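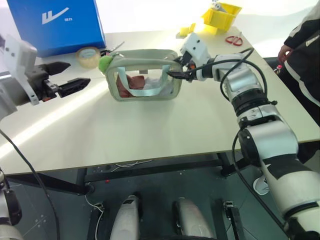
Failure Review Technician, Two-Arm Handling Cell

Full time, on site
Reports to: Rosine Rey, Cell Safety Lead
Team: Lustside bench group, Gumel

Gumel builds and tests two-arm tabletop systems that handle soft goods: bags, pouches, zippered cases and the loose things people put in them. We are hiring one technician to work on faults. The job is to find out why an arm did what it did, write it down, and help decide when the cell can run again.

Why the position is open

In August one of our arms failed to release a bag handle at the end of a lift. The gripper reported open. The handle strap was still caught on a finger, and the program went ahead with the next move. The second arm was already holding the other side of the bag. Both arms pulled for a little under two seconds before the force limit tripped. The bag tore at a seam, a wrist bracket bent, and an operator who had stepped in toward the table to free the strap was struck on the forearm. The injury was a bruise. It was recorded and treated on site.

Our review found two causes. First, the release check read finger position only, so a snagged strap looked the same as a clean release. Second, the operator was allowed to stand at the end of the table during a run, with the stop button out of reach on the opposite side. Both have been changed. Going back through 3,046 logged runs, we also found 687 in which the gripper position and the motor current did not agree at release. Most did no harm. They were never looked at, and looking at them is a large part of this job.

What you will do

- Review every stopped or flagged run from the day before and sort it by cause
- Reproduce faults on the bench at reduced speed, using the same bag and the same contents where we still have them
- Inspect gripper fingers, brackets and wrist joints for wear, bending and loose screws
- Check cable routing on both arms. Cables that loop outside the wrist are a known snag point and have caused 5 of our stops
- Keep the table layout sheet current, including where boxes, bins, tape and hand tools may be placed during a run
- Write short incident notes that an operator can read in a few minutes
- Hold the restart key for the cell on your shift. Nobody, including the project manager, can overrule you on a restart without a written note

What you need

- Two years or more working on robots, packaging machines, elevators or similar powered equipment
- Practice with lockout procedures
- Able to read a log file and line it up with video
- Basic scripting in any language, enough to filter and plot a few columns of data
- Clear written English
- Able to stand for much of the day and lift 40 pounds

Useful but not required

- Experience with soft materials such as fabric, straps or film
- Force and current sensing on small grippers
- Having written an incident report that led to a change in a machine

You do not need a degree for this position. Our current lead technician, Gun-woo Do, came to us from sewing machine repair and will train you for the first 7 weeks. During that time you will not work in the cell alone.

Conditions

Day shift, Monday through Friday, with an early start. The cell does not run at night. There is no on-call duty. Closed shoes are required and long cords or lanyards are not allowed near the table. Operators now stand behind a floor line while the arms are powered, and you will be expected to stop a run if anyone crosses it, visitors included.

Pay is hourly, with overtime after 40 hours. Health coverage starts on the first day. The pay band is sent to every applicant who gets a phone call, before the call takes place.

How to apply

Send a resume and one page about a machine fault you worked on. Tell us what happened, what you first thought the cause was, and what the cause was in the end. If you never found it, write about that and say what you ruled out. Leave out customer names and anything you are not free to share.

We will call a short list of applicants. Those who go forward spend a paid half day with us, watching two recorded faults and one live run at low speed, then going over the notes with Gun-woo and Rosine. There is no written test.

Applications are open through the end of January 2019. Mail them to Gumel, Lustside bench group, attention Rosine Rey, or hand them in at the front desk. Questions about the August incident are welcome at any stage - the full review is available to read at our office.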